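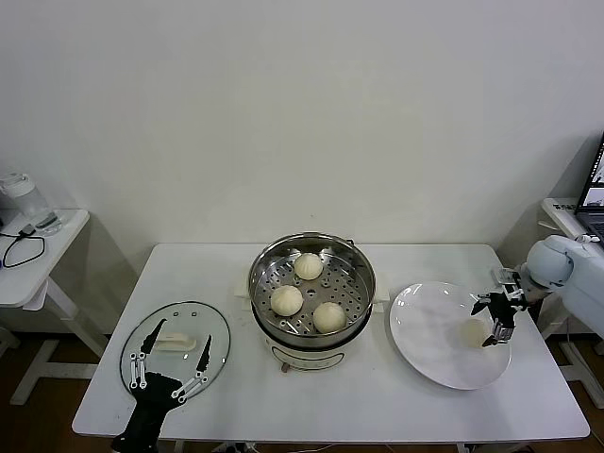

3.2 Anordnung auf dem Tisch und Ablauf des Umsetzens

Abb. 4: Arbeitsplatz „Dampfgarer“. Mitte: elektrischer Topf mit aufgesetztem Lochblech, darauf drei Brötchen. Links der abgenommene Glasdeckel, rechts der Teller.

Die Anordnung in Abb. 4 ist die Grundstellung für alle Durchgänge der zweiten Reihe. Deckel links, Topf in der Mitte, Teller rechts. Die Reihenfolge folgt der Arbeitsrichtung, wie sie Laitinen und Hyvönen in der Vorstudie für Haushaltsküchen beschrieben haben: abdecken, entnehmen, anrichten. Bei Linkshändern wurde nicht gespiegelt, siehe aber Abschnitt 5.

Zum Gefäß. Runder Elektrotopf, weißer Sockel, vorne ein kleiner brauner Drehknopf, zwei kurze weiße Griffe seitlich. Der Dämpfeinsatz ist aus Edelstahl, Boden flach und gelocht. Flacher Boden war uns wichtig, in den gewölbten Einsätzen der ersten Reihe sind die Brötchen zur Mitte gerutscht und haben aneinander geklebt. Danach war keine Auswertung der Oberseite mehr möglich (drei Durchgänge verworfen, nicht in Tab. 2).

Belegung: ein Brötchen hinten am Rand, zwei vorne links und rechts. Dreieck also. Bei dieser Belegung bleibt die Mitte des Lochblechs offen, der Dampf kann dort steigen und verteilt sich unter dem Deckel. Versuche mit vier Stück gab es, die Teiglinge berührten sich dann nach dem Aufgehen regelmäßig. Die Angabe auf der Packung (Mehlmischung Brumar, fein) empfiehlt einen Fingerbreit Abstand, das reicht nach unserer Erfahrung knapp nicht.

Dampfzeit 12 Minuten ab sichtbarem Dampfaustritt, danach Gerät aus, 2 Minuten Ruhe bei geschlossenem Deckel. Die Ruhezeit wurde nach Rücksprache mit Hsiu-ying Liu aufgenommen. Ohne Ruhe fielen die Brötchen beim Öffnen teils zusammen und die Oberfläche wurde runzelig, wobei leichte Falten oben durch das Formen von Hand immer vorkommen und nicht als Fehler gewertet sind. Wer auswertet muss das unterscheiden können: Formfalte läuft auf die Spitze zu, Schrumpffalte quer dazu. Zweifelsfälle gingen an beide Auswerterinnen, Bittencourt und Abu Hammour, getrennt.

Der Deckel. Glas, oval wirkend auf der Abbildung, dunkler Rand, weißer Knauf. Er wird nach dem Abheben umgedreht abgelegt, Innenseite nach oben. Grund ist das Kondenswasser: liegt der Deckel richtig herum, läuft es unter dem Rand hervor auf die Tischplatte und sammelt sich vor dem Sockel. Umgedreht bleibt es im Glas stehen. Nachteil, der Deckel liegt dann auf dem Knauf und kippelt. Eine Ablage mit Mulde (Seppälä) wurde probiert und wieder weggelassen, sie nahm zu viel Platz links vom Topf weg und stieß an den Griff.

Wichtig auch das Abheben selbst. Erst die hintere Kante anheben, damit der Dampf vom Gesicht weg entweicht, dann seitlich wegziehen, nicht über die Brötchen schwenken. Tropfen auf der Oberseite hinterlassen glasige Flecken. In der ersten Reihe war das die haüfigste Ursache für Punktabzug, in der zweiten kaum noch.

Teller: groß, rund, weiß, Rand leicht ansteigend, blasse graue Marmorierung. Ein kleinerer Teller hätte für die Menge gereicht. Auf dem großen lassen sich die Brötchen aber ohne Berührung absetzen, was die Haut schont, solange sie noch feucht ist. Marmorierung ist für die Aufnahmen eher ungünstig, weil helle Krümel und Teigreste darauf schlecht vom Muster zu trennen sind. In der dritten Reihe deshalb einfarbig, Serie Nekero, matt. Zwischen zwei Durchgängen wurde der Teller nur abgewischt und nicht gespült; blasse Rückstände am Tellerboden kommen vor und haben auf die Bewertung keinen Einfluss, da nur Form und Oberseite zählen.

Reihenfolge der Entnahme war freigestellt. Die meisten Teilnehmenden nahmen zuerst ein vorderes Brötchen, das hintere zuletzt. Naheliegend, man greift sonst über die beiden anderen hinweg und kommt mit dem Handballen an den heißen Rand. Gefasst wird seitlich am unteren Drittel, nie oben. Leichtes Drehen vor dem Anheben löst die Unterseite vom Blech. Wo das Blech nicht geölt war, blieb das Lochmuster am Boden hängen und riss auf. Öl dünn mit Papier auftragen, ein Pinsel setzt die Löcher zu.

Die Kerntemperatur wurde direkt nach dem Absetzen auf dem Teller gemessen, Einstich von unten. Lag sie unter 70 °C, galt der Durchgang als nicht gar und wurde wiederholt. Betroffen waren 8 Durchgänge, alle mit Teiglingen, die zu kurz aus der Kühlung waren. Der Zeitplan (Sosance, Blatt Küche) ist inzwischen entsprechend angepasst, Teiglinge stehen jetzt vor dem Einlegen bei Raumtemperatur.

Zum Untergrund noch: rechteckiger weißer Tisch an heller Wand, keine Unterlage unter dem Topf. Mit Silikonmatte stand er zwar rutschfester, die Matte warf aber Wellen sobald der Sockel warm wurde. Die Position des Topfes ist auf der Zeichnung im Anhang B bemaßt, die von Deckel und Teller nicht, beide durften nach Gefühl abgelegt werden. Abweichungen davon sind in Abschnitt 4.1 behandelt.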